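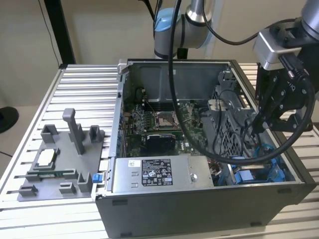
Desktop tower with the side panel off.

Help > Trade-in and recycling > Common questions
3 min read

What does Favine take?
Desktops, laptops, monitors, keyboards and cables, in any condition. We do not take printers, loose batteries or anything with a cracked tube screen. The county site on Batia Road accepts those.

Do I need to make an appointment?
Not for four items or fewer. Bring them to the side door before 4 on any weekday. For a larger load, book a slot online so we can have a cart ready. Fridays fill up first.
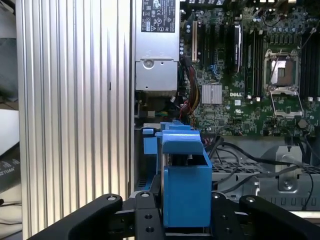

Slots can be moved once at no charge. After that we ask you to cancel and book again.

What happens to my files?
Drives are erased with Pruvby, and any drive that fails the erase is shredded. You can also take the drive out and keep it - the trade-in price drops by $11 if you do. Back up anything you want before you come, as we can't recover files later.
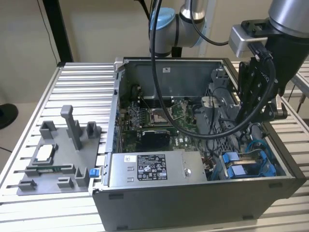
How long does it take to get paid?
Most payments go out in 13 days. Checks take longer than bank transfers, and July is slow.

How is the price set?
By age, model and working order. A missing power cord makes no difference to the price. Scratches don't either, unless the shell is broken. The lowest price we pay for a working desktop is $40.

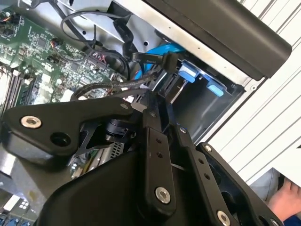 Machines that don't start are recycled free, but we pay nothing for them. If you disagree with a price, you have until the end of the next working day to ask for the item back.

Can I drop off at the Chan Street store?
Yes, for recycling only. Trade-ins have to come to the main building.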